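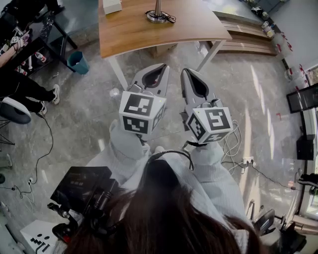
February 6, 2021

Mortar trials for the Sernach boundary wall, second batch of mixes. Continues from the January pages.

Present: self, Fouzia Sial in the morning. Edileuza Trindade sent the sand results last night, copied below.

Purpose today: settle the water content for the bedding mortar, cast prisms from the two mixes still in the running, start the pointing mix if time allowed. It did not.

Materials

Lime: Broralmont hydraulic, the lower strength grade, one bag opened this morning. Old bag from January went to the waste pile. It had small hard lumps near the top fold, which crushed between the fingers but left grit in the sieve. The January prisms made from that bag should be read with this in mind. I have put a pencil cross against them in the index.

Sand A: Nurnen pit, washed, sharp. Sand B: Rana, finer, yellower, closer in colour to what is in the wall now. Both oven dried overnight and left to cool under a lid before weighing. In January we used the sand as it came from the bag and corrected for moisture afterwards, and the corrections did not agree with each other from one tub to the next.

Edileuza's sieving: Nurnen has a good spread, with a little too much retained on the coarsest sieve. Rana is bunched in the middle, very little coarse, and more passing the finest sieve than I would like. She repeated Rana from a second sub-sample and got the same shape of curve. Her view is that Rana alone will need more water to work and will shrink for it. I agree. The question is whether a blend keeps the colour.

Void test on dry Nurnen, done with the usual measuring cylinder: figures on the loose sheet clipped to the back cover. Ratio of lime to sand by volume stays at one to two and a half for the present.

Mix 4, Nurnen only

Sand weighed out at 1359 g, lime by volume from the small steel measure, struck level. Mixed dry for two minutes, then water added in three parts. Stood, remixed, stood again.

First water addition left it crumbly. At the second it held together when squeezed but broke when dropped on the board. Third addition brought it right. Flow table spread 170 mm, which is on target. No bleed on the plate.

Trowel feel: good, slightly harsh under the edge. It hangs on the back of the trowel when turned over. Fouzia laid three bricks with it on the trial bed and was content with it, although she found the joint hard to close down to the thinnest width in the Sernach survey. That is the coarse fraction talking. Options are to sieve the sand for those courses or to accept a thicker joint. The survey shows the thin joints only in the lower courses on the lane side, so sieving for that length alone would be manageable.

Prisms cast, one mould of three. Marked 4a, 4b, 4c.

Mix 5, Nurnen and Rana in equal parts

Same total weight of sand. Same lime.

Took noticeably more water to reach the same spread. I overshot on the first attempt and threw it away. On the second attempt I held back the last part and added it from the wash bottle a little at a time. Spread came in just under Mix 4. I left it there.

Trowel feel: smoother, fattier, easier to close. It also stiffened faster on the board, probably the bricks drawing on it as much as anything in the mix. They had been dipped for the first trial and not for this one. My error. To be repeated with all bricks dipped for the same time, by the clock.

Colour when fresh tells nothing. Pats made from both mixes and set on glass by the north window for comparison once they have lightened. Old mortar fragments from the wall are in the tin next to them.

Prisms cast, one mould of three. Marked 5a, 5b, 5c.

Curing

All moulds under damp hessian with polythene over, edges weighted. The cabinet read steady all morning but the door seal is poor on the hinge side and I do not trust the upper shelf. Everything is on the lower shelf. A dish of water has gone in at the back.

De-mould not before Tuesday. Lime this weak will tear at the corners if rushed; see 2b from January, which lost an arris and had to be left out of the mean.

Kitchen scale versus bench balance

The bench balance drifted again on warm-up. I checked it against the 900 g reference mass before Mix 4, between the mixes, and at the end. It was low at the first check and correct at the other two. Mix 4 was weighed after the second zeroing, so the sand weight above stands. The kitchen scale gave the right reading every time but only resolves to whole grams, which is adequate for sand and no use for the water.

Proposal: switch the balance on before anything else is done in the morning. Write this on the card by the socket. Done.

Notes from Fouzia

The coping stones at Sernach were rebedded at some point in a hard grey cement and several have lifted clean off with the bed attached. She wants whatever goes under them to be weaker than the stone and still shed water at the drip. She suggests a slightly richer mix for the coping bed only. No objection from me, but it has to be cast and broken like the rest before it goes in the specification. Call it Mix 6.

She also asked for a freeze test. We cannot do a proper one here. We can put two prisms in the chest freezer on a daily cycle and look at the edges, and describe it in the report as exactly that.

Open points

Repeat bedding trial for Mix 5 with dipped bricks.

Try three parts Nurnen to one part Rana. If the colour is acceptable at that proportion, the extra water demand ought to be small enough to ignore.

Ask the supplier whether the next Rana delivery comes from the same face of the pit. The last delivery note does not say.

Phenolphthalein is low. Enough left for the January breaks and not for these. Reorder on Monday.

Jaw faces of the small press need cleaning before the next set. There was mortar dust packed in the corner of the lower platen and 1c may have been sitting on it.

Mould 2 has a bent end plate and leaks paste at the foot. Taped for today and used for 5a to 5c. Check those for honeycombing along the bottom edge when they come out, and take the plate off to be straightened once the mould is free.

Tools washed, waste mortar spread on the rubble tray. Moulds signed into the curing book at 14.20.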